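# Grotgate Household Waste Diary

Text records from 148 households in the Grotgate district, each of which kept a written diary of food thrown away at home. The data were gathered by the Jerner Institute and prepared for release by its records office in Parkar.

## Contents

- `diaries.csv` – one row per entry, with household code, week number, food group and weight in grams
- `households.csv` – household size, type of dwelling and main place of shopping
- `groups.csv` – the 17 food groups and their definitions

Each household was asked to write an entry at the end of every meal for five weeks, beginning in April. Of those enrolled, 119 completed the full period. The remainder are included and carry the value `partial` in the status column.

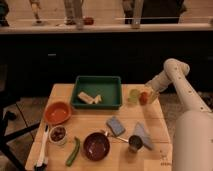
**Are drinks included in the weights?**
Milk, juice and soup are included where the household poured them away. Tea, coffee and tap water were left out of the diary form.

## Known limits

Weights were taken on kitchen scales supplied by the household and have not been corrected. Peelings and bones were recorded unevenly in the first week – users comparing weeks should filter on the `inedible` column. Meals eaten away from home do not appear.

## Terms of use

The files may be used for teaching and research. Published work should cite the Jerner Institute and state the version used. Records from the Tomar pilot are held separately and are released on written request.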